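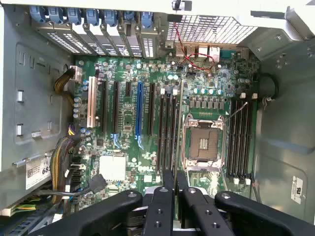 Figura 4. Chasis abierto, zócalo del procesador sin procesador, vista desde la muñeca.

4. Preparar el puesto de desmontaje (equipo Dimum)

Esta sección es para los alumnos del club Ekitz que van a hacer la prueba de desmontaje. Antes hay que terminar la calibración de la sección 3.

4.1 Colocar el chasis

1. Apague la estación de trabajo y desconecte el cable de corriente.
2. Quite la tapa lateral y ponga el chasis tumbado sobre la mesa, con la placa base hacia arriba.
3. Compruebe en la cámara de muñeca que se ven los pestillos azules de las ranuras de expansión y los dos grupos de ranuras de memoria.
4. Aparte con la mano los cables que cruzan la placa. El robot no los reconoce como obstáculo.

PRECAUCIÓN: No toque los contactos del zócalo cuando la placa metálica está levantada. Tampoco baje la pinza encima de esta zona.

4.2 Primera aproximación

5. En el programa Pundska, abra la tarea 482 y elija el modo lento.
6. Ponga la altura de seguridad en 129 mm y el límite de velocidad en 100 mm/s.
7. Lleve la pinza hasta las ranuras de memoria con los dedos paralelos a ellas. Deténgase antes del contacto.
8. Guarde la posición con el nombre MEM_1.

Nota: Si la rejilla metálica da reflejos en la imagen, baje la luz del puesto. Nosotros trabajamos con unos 800 lux.

Nota: Las placas donadas por el taller Mogensen no son todas del mismo modelo. Repita los pasos 7 y 8 cada vez que cambia el chasis.

PRECAUCIÓN: Durante el movimiento, un alumno debe tener siempre la mano cerca de la parada de emergencia.

Para abrir los clips blancos de la memoria, continúe en la sección 5.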